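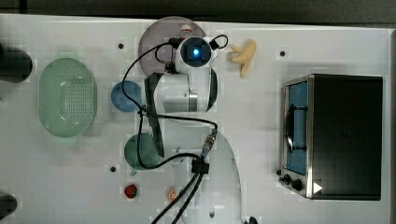 Shirley Clegg told us in August that a robot arm on a table isn't a project until it does the same thing twice, and after a semester in the Bukcombe shared workshop I think she was being generous.

Plenik: Tabletop Sorting With a Low-Cost Arm
Project report, Jadwiga Czarnecka

1. What we set out to do
The plan was to have the arm pick up toy food and put it on a plate or in the colander when told to. The proposal said "any small object." I argued against that wording and lost.

2. Setup
The arm works over a white tabletop, with a toaster oven to its right that we count as an obstacle. The test objects include a banana, a strawberry and two balls, one blue and one dark green. Cables run along the outside of the arm and trail onto the table, and I still don't like it. Every path has to be planned with them in mind.

3. Training
We logged 2,000 pick attempts. That sounds like a lot until you notice how many were the banana. The demo everyone remembers was 5 clean picks in a row, all with objects we had placed ourselves.

4. Problems
Balls roll. The grip code assumes they don't. We rewrote the approach step two times, and the second version was slower without being clearly better. Calibration also drifted between sessions, and we never found out why.

5. Next steps
Reroute the cables. Test with objects placed by someone outside the group. Drop the word "any" from the title page.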